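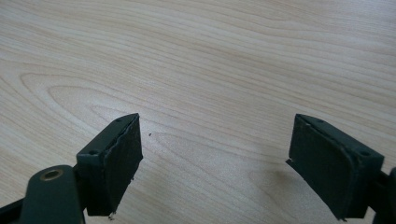
About Femthorpe Towel & Linen

We wash, dry and fold towels for hotels, swimming clubs, hairdressers, a couple of dentists and one golf course that would like its hand towels rolled, please, and has said so in writing more than once. If you have dried your face in a public building between Leneck and the coast, there's a fair chance we've met.

The firm dates from 1858, a figure you will find carved over the front door and repeated on our vans. In the interests of accuracy, what opened in 1858 was a starch works. It made starch for collars, and went on making it for some time after people had stopped wearing the collars. Laundry came in later as a way of using the boilers. Everyone who works here has had to explain this to a customer who wanted to hear about Victorian washerwomen, and we're sorry to disappoint.

The present company began when Wulan Pelupessy bought the building, the boilers and the name on the vans. She had spent nine years running housekeeping at a hotel in Drevstead and held firm opinions about towels, most of them to do with how they arrive. Her first act was to throw out the old folding benches, which were dark, pitted and fond of catching a loop of cotton and keeping it. We now fold on smooth, pale tables at a height that suits people who have backs.

What we do

Collection is from your door, on whichever morning we've agreed. Dirty towels go in the cloth sacks, with the name tag on the outside. They are washed by customer and never mixed, so the towel with the bleach mark that looks like Norway will always come back to you.

After drying comes the folding room, where most of us spend most of the day. Bath towels are folded in thirds along the length, then in half and in half again, with the folded edge facing out on the shelf. Hand towels go in thirds and then in half. Flannels are squared. Bath mats are folded once and left alone, as they don't care for it.

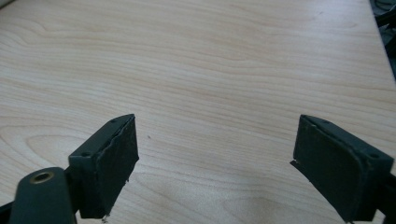
Why do you use pale tables for folding?

Stains and stray threads are easier to spot against a light, plain background, particularly on the coloured towels, and a smooth top lets a towel slide as you turn it. A table is also easy to wipe down between customers. Wulan tried a white one first and found that white towels vanished on it.

Our folding lesson

Every new starter gets the same lesson on the first morning, whatever job they've been taken on to do. Drivers do it. The woman who does our accounts did it, and was good. You get a basket, a towel and a table to yourself, and you are asked to fold the towel so that nobody could guess which edge you began with. It sounds like very little. Most people take longer over it than they would like, and then do it again.

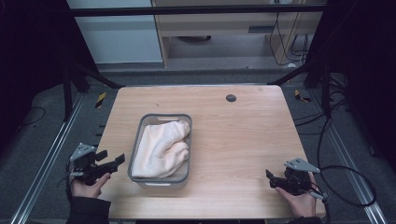
Baskets are a sore point in the folding room, and the reason is that a basket flatters whoever filled it. Push a towel in anyhow and it will sit there looking finished. We use see-through ones where we can, with a handle slot at either end so two people can carry without discussing it. A grey plastic one with a crumpled peach-pink towel inside, soft folds riding up over the rim on one side, is a fair sample of what a beginner has to deal with. The instruction is to lift the towel out whole, find two corners that belong to the same short side, and give it one good shake before it goes anywhere near the table. People who skip the shake end up ironing with their forearms. Peach, incidentally, is the colour our hairdressers can't settle on a name for. We have it on the books as peach, blush, salmon and "the pink ones".

Thick towels

There is a second half to the lesson, for anyone who thought the first half went well. Terry towelling with a deep loop behaves differently from the thin stuff. It holds whatever shape it was last in, and it hides its own corners. Pull at the middle of a heap and you make a rope, and the rope tightens as you go on pulling, so the thing to do is let go and start from an edge. 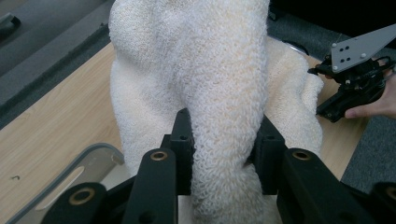

Once you have the edge, run your hands outwards along it until you reach a corner on each side, and keep the whole towel off the table until both are in your fingers. Lay it down away from you. Smooth from the middle towards the ends with the flat of the hand, in the direction the pile wants to go, and don't press. A thick towel that has been pressed flat will look tidy for as long as it takes to reach the van.

Hotels order these by the shelf and then ring up to ask why fewer of them fit on it. Our answer is always the same and is on the price list.

The people

There are 30 of us, counting the drivers. Nine work in the folding room, on two shifts, with a changeover at lunchtime that is livelier than it needs to be. The radio is chosen by whoever got in first, and this has done wonders for punctuality.

The Sutherland building

We moved the drying side across the yard into the old Sutherland building, which opened on 5/31/14 with sandwiches and a speech nobody could hear over the dryers. It had been a piano showroom. The floor is excellent. The goods lift is original and is treated with respect.

Visiting and getting in touch

We shut for one week in July, when the boilers are looked at by a man who shakes his head. The rest of the year you are welcome to come and see the folding room by arrangement. Ring the office in the mornings, or write to us at the Femthorpe address. If you are calling about a missing towel, please have its colour ready, by whatever name you know it.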